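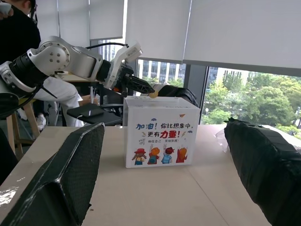
A white cardboard box with a cheering message and an orange paper plane on the front.

Brurkus the badger returns, this time with page numbers

March 16, 2023
By Joaquim Loureiro
2 min read

Children who finished the first Brurkus comic book and demanded to know what happened to the lighthouse will get their answer in December, when Kiiskinen publishes the second volume in the series. Parents who were hoping the matter had been forgotten have nine months to prepare.

Brurkus and the Tax on Puddles picks up where the first book stopped, with the badger of the title hanging from a weathervane and explaining the rules of cribbage to a gull. The new story moves him inland to the town of Dustell, where the mayor has begun charging residents for every puddle on their property. Brurkus, who owns a bog, takes this badly.

The publisher says the book is suitable for readers aged nine and over, though the first one was widely read aloud to much smaller children, usually by adults who had not looked ahead to the chapter about the eels. There are fewer eels this time. There is, however, a song, and it has been printed in full with a chorus after each of its 20 verses.

The most requested change has also been made. Volume one came out without page numbers, a decision described at the time as "letting the story breathe", which made bedtime negotiations difficult in many homes. Being allowed to read "up to page forty" meant whatever the child holding the book wanted it to mean. Numbers will now appear in the bottom corner of every page, apart from the ones with bog on them, where Kiiskinen felt they spoiled the bog.

The colours are brighter as well. Some readers had complained that a badger drawn at night, in a coal cellar, in dark grey ink, was hard to follow. The cellar is back for the new book and someone has given Brurkus a candle. 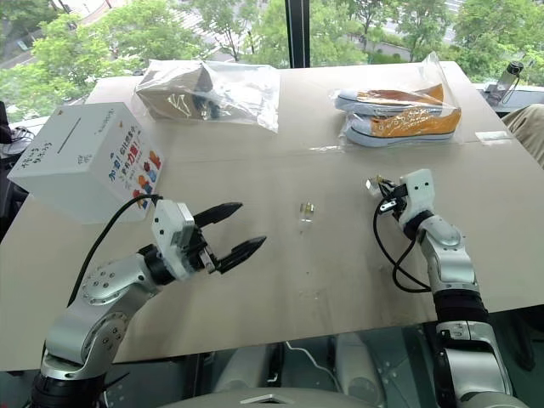
Where to get it

Findon Books is taking orders now and has put over 1000 names on its list, a fair number of them in crayon. Anyone who ordered the first volume there will be moved to the top, provided they can remember which parent's name they used.

The shop is also planning a reading on publication day, with puddles if the weather helps. Wellingtons are advised. The song will be performed once, all the way through, and the doors will stay unlocked while it is going on.

A paperback of the first book is due out shortly before the second. It will still have no page numbers, but a sheet of stickers is tucked inside the back cover so that readers can add their own, in whatever order they like.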